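Workshop tips from the gripper table, Tasdale Robotics Club
April 2026
By the Tasdale build team

Bits we keep telling new members, written down at last. Mostly for the Tura build (two fingers, hand-held) but the table and glue stuff goes for anything.
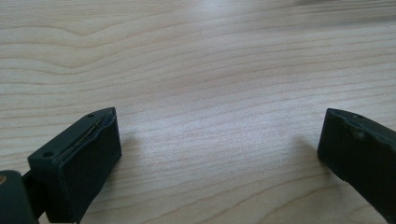

Before you start

Clear the table. All of it, pens too. The grippers pick up whatever is nearest and then you're logging a run with a biro lid in it.

Wipe the top with a barely damp cloth, then a dry one. No spray polish. We had a go with it in February and everything slid about for two meetings.

Watch the glare. Pale wood under our lights throws a bright patch at the far side and the small parts vanish in it. Turn off the end light, or move your pieces nearer to you. A sheet of grey sugar paper does the job if you can't reach the switch.

Finger pads

Look along the top edge of each pad before every session. Any gap between pad and body, stop and sort it. A pad that's coming away will still grip a sponge perfectly well and then drop a mug.

To reglue: scrape off the old stuff, rough both faces with fine paper, wipe, thin smear of contact adhesive, leave 5 minutes, press. Clothes pegs hold it nicely. Leave it overnight. Yes overnight, even the week before a competition.

Scuffs on the face are fine. Dust isn't. Bit of masking tape, dab, done. Don't wash pads while they're on the gripper, water gets in the screw holes.

If one finger looks higher than the other, slacken both mounting screws, close the fingers on a steel rule, nip up again. Doing one side at a time never works.

Screws

Brass inserts strip if you so much as look at them. Hand driver only, short one, stop when it stops. The electric driver lives in the other cupboard for a reason.

Putting an insert in: old soldering iron, let it sink under its own weight, then press flat with something cold and metal. Do a practise one in scrap first.

Egg box for screws, one cup per joint. Write on the lid which is which. Pencil wears off, use marker.

Printing spares

Print fingers lying on their side. Stood up they snap along the layers. We go through a lot of Gastano filament and it does sulk if it's been left out, so back in the tub with the lid on and a bag of dry rice in an old sock.

Drill the small holes out by hand after printing, they always come up tight. Twist the bit in your fingers.

Always print 2. The spare goes in the Ghasemi Cup box and STAYS there.

Practice runs

Start with easy things. Dry sponge, wooden block, loo roll tube. Then a plastic cup. Eggs are for the last half hour and you bring your own.

Open the fingers wide, come down slow, close slow. Everyone closes too early.

Mark your start spots with low-tack tape, the green sort. Ordinary tape pulls up the grain and we have to give this table back.

100 clean pick-ups before you ask for a harder object. Tally them on the sheet by the door. Drops count as drops, even if you catch it.

Packing up

Batteries out, fingers closed, gripper in the crate pads up. Nothing on top of it.
Tape off teh table.
Iron unplugged and on its stand, not in the drawer.
Cloths home with whoever's turn it is.

Still need: contact adhesive, more pegs, a steel rule that hasn't been bent. If you've got any at home bring them along next time.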